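换季收被子和床单的一些做法

立春前后是我们家整理床品的时候。厚被子还要再盖一阵，备用的那几床可以先洗先晒，夏天的薄被拿出来透透气。下面按洗、晒、叠、收的顺序写，中间夹一些去渍和除味的办法。

先看水洗标

床品的水洗标一般缝在被套开口内侧或者床单的一角。洗之前翻出来看一眼，主要看三样：能不能水洗，最高水温多少，能不能烘干。标已经磨得看不清的，按最保守的来，冷水、轻柔、自然晾干。

纯棉床单第一次下水会缩，买的时候尺寸要留余量。床垫厚的人家尤其要注意，床单四边至少要能塞进床垫下面一掌宽，不然睡一晚就跑出来了。

洗床单和被套

被套翻面洗，四个角里的棉絮和线头先抖干净。拉链拉上，系带打个活结，免得在滚筒里缠成一团。枕套另装一个网袋，不然洗完多半在被套里面找到。

洗衣机不要塞满。滚筒装到三分之二就够了，手伸进去上面还能转得动。一床双人被套加一条床单刚好一桶，枕套可以跟毛巾分开另洗一桶。

深色和浅色分开。新买的深色床品头两次单独洗，水里加一小把盐，很多人说能固色，我试下来差别不大，还是分开洗管用。

洗涤剂按瓶盖刻度的低限放。放多了漂不净，晒干以后布面发硬，贴着皮肤还痒。我现在用的是Tomton的无香洗衣液，半盖一桶。柔顺剂不放，放了毛巾不吸水，床单也有一层滑腻感。

几种常见的污渍

汗渍发黄：小苏打加温水调成糊，抹在领口和枕套中间发黄的地方，放半个小时再正常洗。时间久的黄渍一次去不掉，隔周再来一次。

血渍：一定用冷水。热水一烫就固定住了。新的血渍冷水冲，再用肥皂搓；干了的先泡一夜。

茶和咖啡：尽快用干毛巾吸，不要来回擦。吸完用清水点着洗，再抹一点洗洁精。

圆珠笔：棉签蘸酒精，从外圈往中间擦，底下垫一块旧布，颜色会渗到旧布上。先在不显眼的角上试一下掉不掉色。

口红和护肤油：洗洁精直接涂在干的布面上，揉开，放十分钟再沾水。沾了水再涂效果差很多。

晒

棉花被喜欢太阳，中午前后晒两三个小时，翻一次面，收之前拍几下就行，不用拿藤拍使劲打，打多了棉絮会断，飞出来的细绒也呛人。

羽绒被和蚕丝被不要暴晒，放在通风的阴凉处。羽绒被晾到半干的时候用手把结块的绒拍散，之后每隔几个小时拍一次，全干要两三天。摸着干了不一定干，捏一捏里面，有凉的硬块就是还潮。

化纤被晒一个小时就够。

南方春天返潮早，出太阳的日子少，晒被子要抢上午十点以后、下午三点以前。太阳偏西了空气里水汽回来，晒也是白晒。家里有烘干机的，低温烘半小时，里面丢两个干净的网球，被子会蓬起来。

铺床之前先敞着

早上起来别急着叠被子。人睡一晚，被子里有不少潮气，马上叠好就全捂在里面了。把被子掀开或者推到床头，窗户打开，等洗漱吃完早饭再回来铺。梅雨天可以敞得更久。
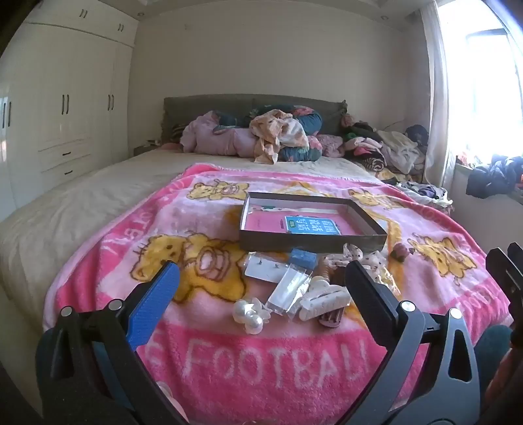 被子拢在床头，床垫那一面先透透气。

敞的时候顺手把床单上的碎屑扫掉。扫床的刷子选软毛的，硬毛刷会把布面刷起球。粘毛滚筒也好用，就是费纸，我只在掉头发多的秋天用。

枕头立起来靠着放，两面都能透到风。枕芯两年左右换一次，判断方法是对折，松手以后弹不回来就该换了。乳胶枕不能这样折，看有没有发黄掉渣。

床垫

床垫每个季度调一次头，能翻面的再翻一次。记不住的话，在床垫侧面的四个角用贴纸写上季节，轮到哪个季节，哪张贴纸就朝床尾。

撒小苏打除味：换床单那天，用筛子均匀撒薄薄一层，放两个小时，用吸尘器的扁嘴慢慢吸掉。受潮的天气别做，小苏打会结块，吸不干净。

床垫洒了水，先用干毛巾按压，再拿风扇对着吹，吹到手压上去不凉为止。吹风机热风容易把局部吹得过干，里面反而没干。

叠床单

平的床单好叠，对折再对折，最后卷起来或者叠成方块都行。难的是带松紧的床笠。

床笠的叠法：两手分别插进相邻的两个角，正面朝里。右手的角翻过来套到左手的角上。再顺着边往下摸到第三个角，套上去，第四个角也一样。四个角套在一起以后放到床上，把带松紧的边往里折，拉成一个长方形，剩下的就跟普通床单一样叠。第一次叠可能要十分钟，叠三四回就顺了。

一套床品叠好以后，全部塞进其中一只枕套里，枕套口往里折。换的时候抽一包出来就齐了，不用满柜子找另一只枕套。

收进柜子

柜子上层放不常用的，中间放每周要换的，抽屉里放枕套和小毯子。顶柜够不着，里面的东西最好装在有提手的收纳袋里，站在凳子上一拉就下来。凳子要稳，别踩转椅。

收之前，柜子内壁用拧干的布擦一遍，开着柜门晾半天。靠外墙的柜子容易长霉，背板那一侧留出两指宽的空，不要把被子顶死在上面。

已经长了霉点的柜板，酒精喷上去，等几分钟用旧布擦，擦完的布直接扔掉。擦过以后再通风一天。酒精怕火，擦的时候窗户打开，不要点香和蚊香。白色亮面的柜门用湿布擦容易留水印，拿超细纤维布微湿擦一遍，紧跟着干布再擦一遍。钢丝球和去污粉都不要碰。

压缩袋适合化纤被，省地方。羽绒和蚕丝的不要抽真空，压半年出来蓬不回去。棉花被可以压，但不要抽到底，压到一半厚就停。压缩袋的封口用久了会漏气，封之前用干布把滑槽里的灰擦掉。我用过一种Narnska的袋子，封口是双道的，过了一个夏天还瘪着；更便宜的几种到八月就鼓起来了。

除潮和防虫

干燥剂要定期看，吸满水的盒子及时换，倒的时候戴手套，那个水是咸的，滴在金属拉手上会锈。不想买的话，用旧袜子装生石灰也有人做，我不推荐，遇水发热，家里有孩子更不要用。

樟木块比樟脑丸温和。用久了不香，拿细砂纸把表面磨一层，味道又出来了。樟脑丸不要直接挨着布料，用纸包好放在角落，婴儿的床品旁边不要放。

咖啡渣除味要先彻底晒干，潮的放进去自己先长霉。

备忘的记法

我在柜门内侧贴了一张纸，写三栏：哪一床、什么时候洗的、放在哪一格。2月6日更新过一次。纸用铅笔写，改起来方便。搬过一次家之后发现，这张纸比收纳袋上的标签有用，袋子一换标签就没了。

采购的时候把尺寸也抄在这张纸上，床垫的长、宽、高都要。高最容易漏，床笠买浅了，四个角怎么拉都会弹起来。

旧床单怎么用

洗薄了的床单剪开做抹布，边上不用锁，纯棉的撕开以后毛边洗两次就不掉了。大块的留一张垫在搬动的家具下面，或者盖在不用的电风扇上防灰。破得不厉害的，从中间剪开，两条外边对着缝起来，磨薄的地方就到了两侧，还能再用一年。缝的时候针脚走平一点，不然睡着硌背。

旧枕套套在扫帚头上，用橡皮筋扎紧，可以擦天花板的墙角和柜顶。擦完把枕套翻过来取下，灰就包在里面，拿到室外抖掉再洗。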